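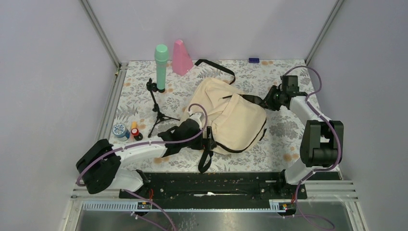
**Caltadmont Handling Lab | Bench Equipment Reviews**

## Sturnero Limit Pack for two-arm cells

Vendor: Norard
Reviewed by: Stanisława Górecki
Posted: 2025-11-10
Verdict: do not rely on it for two-arm work

Norard sells the Sturnero Limit Pack as an add-on for people who already have a pair of arms and want them to stop pulling before something gives. You get a small box that sits between the grippers and the controller, two leads, and a settings page that runs in a browser. We paid nearly 800 dollars. The brochure has the word "protective" in it a lot. I have read the manual twice now and I still can't find a sentence that says what it protects.

I'll say up front that I was against buying it. Tiina Pitkänen wanted it for our soft goods work, mostly bags and clothes, and she had a fair point: fabric is where we get into trouble. A rigid box slips out of the fingers and that's the end of it. A bag has straps and seams and an opening that closes up on a finger, and both arms can have a good hold on it while they are going different ways.

### Setup

Easy enough. The leads are too short if you route your cables up and over the wrist the way we do, so we bought extensions elsewhere. The settings page works. The force limit ships at 40 newtons and moves in steps of 5, and I would have liked smaller steps at the low end, where all the fabric work happens. There is a help button that opens an empty panel.

### What went wrong

We had it on the bench for two weeks before the fault showed up. The task was a plain one: left arm holds the bag low, right arm opens it from the top. The right gripper closed on more material than it was meant to, the force went over the limit, and the box stopped the right arm. Fine so far. The left arm carried on. It had no idea its partner had stopped, and it kept dragging the bag against a gripper that was locked shut. We lost a seam and I hit the emergency stop by hand.

I assumed we had wired it wrong. We hadn't. Tiina pulled the log and the trip was there, clean, on the right channel. The left channel showed a stop request arriving 500 milliseconds later. That delay is in the firmware, labeled "settle," and there is no way to change it from the settings page. Half a second doesn't sound like much until you watch an arm move for half a second with something caught in the other one.

We reproduced it the next morning with a rag, then with an old jacket, then with the channels swapped. Same thing every time. The side that trips stops at once and the other side gets the news late.

### Does it matter with rigid things?

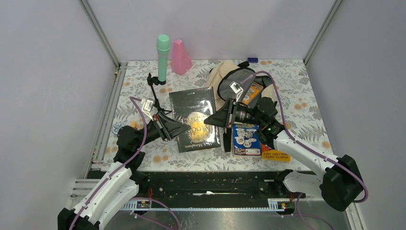

Rigid items are where the Limit Pack looks best, and I suspect it is where Norard did most of their testing. If the load path is short and stiff, both sides go over the limit close together, so the delay never gets a chance to do harm. The Maugham is a good case for it: one big glossy book, a black gripper on either side, and nothing hanging down that could snag. Pull on one side and the other side feels it. We ran books with the box in and with the box out and I could not tell you which was which from the results. So for this kind of object it does no damage, and I'm not convinced it does any good. Our own controller limits were already catching the same events.

Fabric has slack in it. One arm can be at the limit while the other is still taking up a fold and reading almost nothing. That is the exact case we bought the box for.

### The straps

There's a second problem, smaller, and I'd call it a bad default. The box has a setting called "assist hold" that tightens the fingers when it thinks an item is slipping. It is on out of the box. Webbing folds over on itself in the grip, and as the fold shifted in our tests the box seemed to read that as slip and squeezed harder. Then the force limit tripped on the squeeze it had added itself. I turned assist hold off and the false trips went away. The setting came back on after a power cycle. Check it every morning if you own one of these.
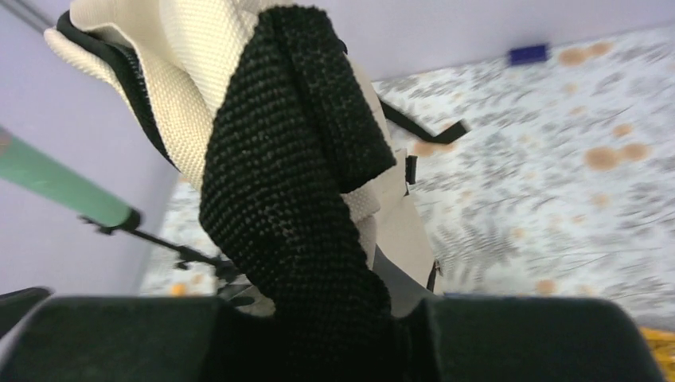 *Wrist camera view: black woven strap between the fingers, folded over partway up.*

### What Norard said

I wrote to support with the logs. The first reply told me to reinstall the browser. The second came from someone who had read the email, and confirmed that the settle delay is "by design to avoid nuisance stops on the paired channel." A fix may come in March. They would not say whether it will be a setting or a new box, or whether existing owners pay for it. I asked for a refund and was offered a credit.

I also asked whether the unit is rated as a safety device. It isn't. That's in the manual too, on the second to last page, in a table. Please don't let anyone near the cell on the strength of that box. Our emergency stop circuit was left alone when we fitted it, and I would tell anyone else to leave theirs alone as well.

### For and against

- **For:** quick to install, readable logs, the single-channel stop is fast
- **Against:** paired stop arrives late and can't be changed, assist hold turns itself back on, short leads, support is slow to get going
- **Price:** too much for what our controller mostly does already

### Where we are now

The box is off the two-arm cell. Tiina wrote a short script that ties the two arms' limits together in the controller, so either one going over stops both, and it has been running on the same bag task since. It has its own faults. It stops too often on heavy items, and she is still working on that. The Limit Pack has gone to the Krajewska bench, where there is only one arm and nothing for it to be late to.

If Norard does ship the March update I'll put it back on with the rag first and add the results to this page.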